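Sep 17, 2021

Long day, good day, and my feet hurt. We finally got the full Ernar table done (all 329 trials, hallelujah!) and I spent most of the afternoon staring at the part where the number went the way I'd bet Kiprono a lunch it wouldn't.

So the question was whether the wrist view alone could tell the policy where it is before it starts reaching. Adhiambo has been saying since last December that we lean too much on the overhead view, and I kept saying sure, sure, next month. Well, we masked the overhead input completely and reran everything. Out of 12 start poses, 11 came back with a usable position estimate. Eleven! I'd have been happy with half. Kiprono wants tacos, by the way, and he wants them Monday.

The one that failed is the one with the wrist pitched way down, and I'm pretty sure it's the floor. Duván thinks it's the lighting. We argued about it over cold noodles and got nowhere, so I went back to my desk and pulled up a corner pose to look at it properly.
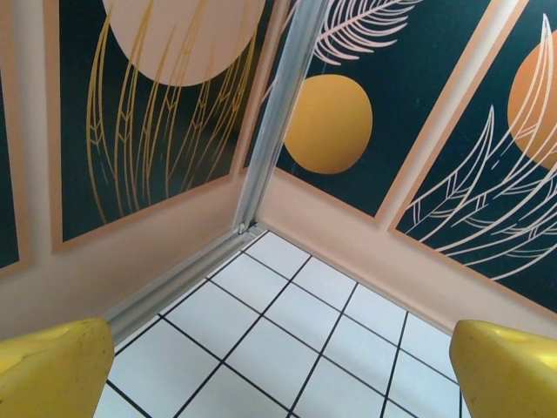 My hunch is that the matcher grabs onto anything that repeats and then can't tell one copy from the next. Grout lines are terrible for that, every white square looks like its neighbor, and if you slide the estimate over by one tile the score barely moves. The wall panels ought to save us, with that pale peach circle and the wheat stalks on the left and the solid orange one on the right, so I want to try weighting matches by how rare they are and see if the bad pose comes around. Emmanuel says he has 2 hours free in the morning to help me set it up. On a Saturday, bless him. I still owe Josphat the calibration notes, and I forgot to call Mom back.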